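Sorting by Hand, Then by Machine

The automation club at Toprak meets on Friday evenings and has 18 members. Its project for this year is called Pranero: a sorting program for household packaging, trained on demonstrations that the students record themselves with hand-held grippers.

The rules are short. Each run lasts 54 seconds. Both hands hold a gripper, and the items start on a soft surface, where they roll and sink in ways a lab bench does not allow. The club wants 300 usable runs before the regional meet in August.

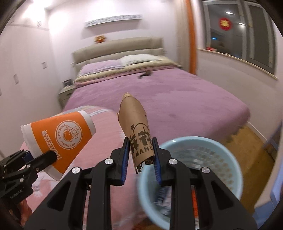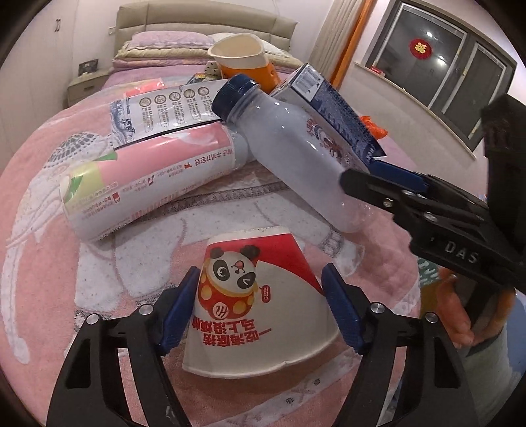
Paper cups are the hardest class. Too much force folds the wall, and too little lets the cup turn in the jaws. The students log jaw opening for each grasp and discard any run in which the log has gaps. In the first batch, 23 runs were dropped for that reason, most of them because of a loose cable.

Training is done overnight on a shared computer at Mukska. The resulting model will be tested on a two-arm bench unit made by Cistano, using items left out of the training set. Scoring covers placement and damage. Speed is recorded but earns no points this season.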